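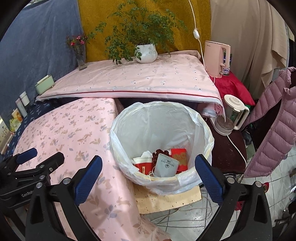

Paper cup, scrunchie, red box: the bin in early June.

Progress report to the Vahidi Fund
Court and crime desk, Curnik Courier
2020-06-03

Hi all,

Second report on the court reporting grant, and there's a lot more to tell you than last time!

The big thing is that I'm now covering the Fonard county court as a proper beat. Before your money came in we ran whatever the sheriff's office emailed over, usually with the mugshot on top, and then we never went back to find out how the case ended. I've gone through our old arrest stories one by one and looked up the outcome of each (slow work, the clerk's website logs you out every few minutes). A good many of those charges were dropped or knocked down to something much smaller, and our readers never heard a word about it. Those stories now have an update at the top with the date of the ruling.

We've also stopped running mugshots for misdemeanors. I expected a fight over that with the people who sell our ads, and there was a short one. Traffic on the crime page did dip in the first few weeks and it has mostly come back, helped by the long piece on cash bail, which got 3000 readers in its first weekend. For a Courier story that's huge.

The newsletter, Skirnon, passed 1000 subscribers last month. It's a plain rundown of hearings, pleas and sentences, and people write back to it all the time! Mostly they ask what a word means, so I've started a little glossary at the bottom. "Arraignment" was first. "Nolle prosequi" took me three tries.

Now the stuff that's behind. Hearings moved to video this spring and the court hasn't settled on how reporters get the link. Some mornings it's in my inbox, some mornings I'm on hold until the hearing is over. I've sent a written request to the clerk and I'm waiting to hear. The juvenile court series is also late, partly for that reason and partly because I want a lawyer to read every line before we publish anything that could identify a kid.

On money: we've spent $1000 on records and copying fees, a bit under plan with the copy room closed. I'd like your okay to move up to $3000 from the travel line to legal review, which I badly underestimated. The travel isn't happening anyway.

Next report comes in August, with the first two juvenile court pieces if the review goes well. Call me if the budget change needs a form, I couldn't find one on your site.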